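Last updated: September

The white desks at Vanier

We took on the long brick room at Vanier with 700 square feet of floor, a great many white panels and rather more optimism than shelf space, and I'm so pleased with how it has come together! Ysaline chose white for nearly everything so that the old red-brown bricks could do the talking, and Raphaël (who would have painted the lot green, bless him) has come round to it.
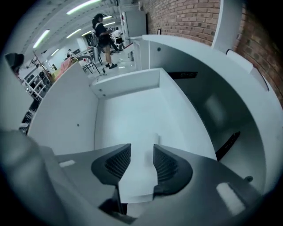
The square open compartment and the curved white side, with a little dark framed picture low on the bricks behind.

I do love that curve. It softens all the straight edges, and you can run your hand along it on your way past, which I'm afraid I do most mornings. The drawers were Celeste's department, and she was very firm that a desk without one only ends up with everything piled on top.

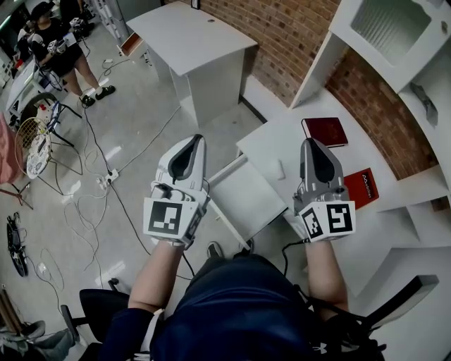
Drawer open, two books on the desktop, one dark red and one a brighter sort of read with white lettering on the cover. The open cubbies run down the right, and the cabinet at the top has a ribbed, frosted glass panel.

More corners to come once Évan has finished labelling the shelves.

We use cookies to remember your preferences. Accept | Manage settings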